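Household > Kitchen > Bowls & Basins

Filed under: storage, nesting, small homes

How do I store mixed bowls when none of them match?

I own several stainless bowls, an oval-looking one, and a white enamel basin with a black rim. The stack leans like a drunk uncle and takes the shelf with it. I spread everything out to sort it and I'm now out of flat surfaces.

Answer 1 (accepted)
Stack by rim, widest at the bottom. Enamel goes on top or by itself — metal banging around inside it will chip the rim. Put a dish towel between any two that stick. Whatever still won't nest should hold onions.

Answer 2
Buy a Jameck rack. Done.

Answer 3
Empty them first. I say this as someone who once shelved a bowl of parsley. Mine, mid-sort, chopped greens still in one bowl, and the steel ones out on a pink sheet:
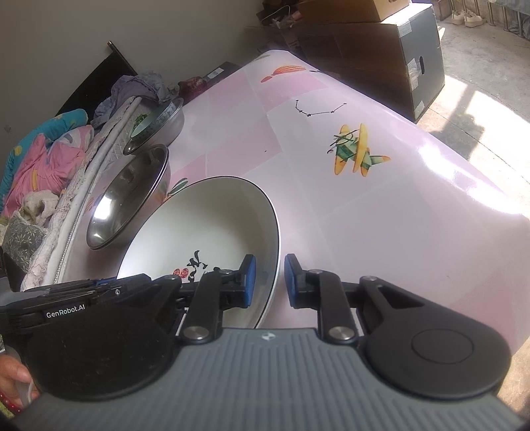
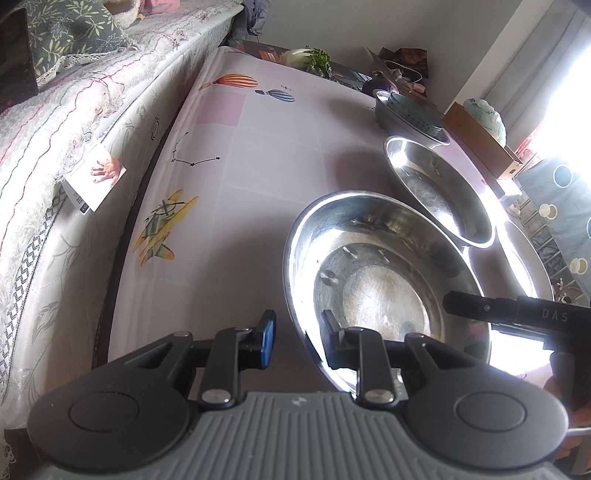
Comments (3)

The brush strokes inside that white basin are too nice for a cupboard. Hang it.

Jameck rack holds 350 pounds, according to my brother-in-law, who has never owned a bowl.

Went with onions. Shelf is level, kitchen smells.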